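Practice kitchens, no dishes to wash

The Evcombe workshop sits behind a tile showroom in Bellamy, and on 8th February it opened its doors to anyone curious about household robots. Most visitors headed straight for the arm on the bench. The staff at Gistumach, the company that rents the building, kept steering them to a row of monitors along the far wall.

That wall is where most of the work gets done. Gistumach writes control software for kitchen robots, and before any of it reaches a motor it is run in simulated rooms. The program that builds them is called Skondik. It has 100 kitchens in its library, each with its own layout, colours and clutter, and on the Friday before the open day it had logged 1,945 practice runs.

Visitors could pick a kitchen and set a job, such as carrying a bowl from the counter to the sink. A run takes 6 minutes at normal speed, though the staff usually leave them going overnight. When one fails, an engineer watches the replay, changes a setting and queues it again.

A few parents asked why the rooms had so much in them. The answer was that real benches are crowded, and software trained on a bare one tends to come unstuck at the first kettle. Colour gets changed for the same reason. A program that has only met white walls can struggle with anything else.
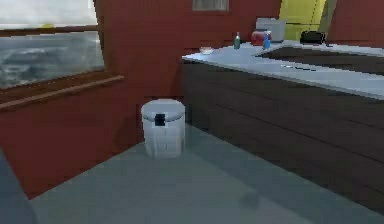
A simulated kitchen with red walls, a sea view and a well-stocked counter.

The live demonstration ran at 11 and again after lunch. The arm picked up a plastic cup, put it on a rack and did the same with 9 more. It dropped two. The kids in the front row were pleased with that and asked for another go.

Gistumach plans a second open day in September, with longer sessions at the monitors. Entry will be free, and parking is at the rear of the showroom.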